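June, 5 pm
Minutes by Vy Khúc

Right, I said I'd write these up the same evening and I nearly managed it, so please forgive any spelling. We met in the back room at Jullemeck, the one with the white panelled wall, and started a bit after five when Tuấn Hoàng had finished his phone call. Apologies came from the Siliņa lot, who had a delivery.

Last minutes. Agreed, apart from the bit where I wrote that Tuấn would "bin the hangers". He says he only offered to move them. Corrected!

Matters arising. The shelf labels still haven't come. I rang Ploto twice and got the same very nice person both times, who doesn't know either. I'll try again, and if there's no joy we go back to masking tape and a marker pen, which frankly I liked better anyway (you could read it from the door).

The kit wash. We spent ages on this one. Everything from the spring is washed now except the goalie things, and the folding is well behind. Tuấn thinks we should fold by size first and worry about colour afterwards. I said colour first, as the sizes inside half of them have gone faint and you end up holding each one up against yourself. We went round this a few times. In the end we agreed to try it my way for June and his way after that, and whoever is doing the folding on the night can grumble in the notebook.

We also talked about where to fold. The long table at Trelum is a better height but it's always got somebody's paperwork on it, so for now it's the big grey padded seat by the wall. It's wide enough to lay a shirt out flat with the sleeves open, and the fabric has a bit of grip so things don't slither about the way they do on the table. My only worry is people sitting on it with muddy trousers. Action: me, to find an old sheet we can throw over it between sessions.

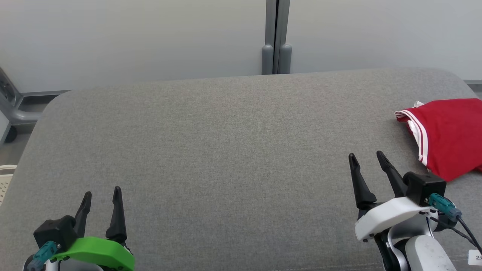
Tuấn asked if we could please stop using the seat as a place to leave things "for a minute". Fair point, and I am the worst for it. From now on the seat gets cleared at the end of every session, and anything red with the white stripes goes in the red pile even if you can't be bothered to fold it properly. A badly folded one in the right pile is still easier to find.

Baskets. The cream slatted one stays on the floor at the left end and is for things waiting to be folded, please, no shoes. I'd like a second the same. Tuấn would like a lid. We didn't settle it.

Money. Tuấn has 98 in the tin, less 5 he owes me for washing powder, and he's going to pay me back when he's got change. We agreed to spend up to 30 on another basket and some decent pegs. If Siliņa can get them cheaper through their supplier then we'll go with that, so no one buy anything until I've asked.

Lost property. Still two gloves, both left hands. I've put them on the windowsill at Trelum. If they're yours, take them, and if you've got the right hands at home, have a look down the back of your sofa while you're at it.

AOB. Tuấn wants the cupboard key kept on a hook instead of in my coat, and I've given in. Hook to be put up by him, inside the door, high enough that the little ones can't reach it.

Next meeting same place, same time, bring your own mug.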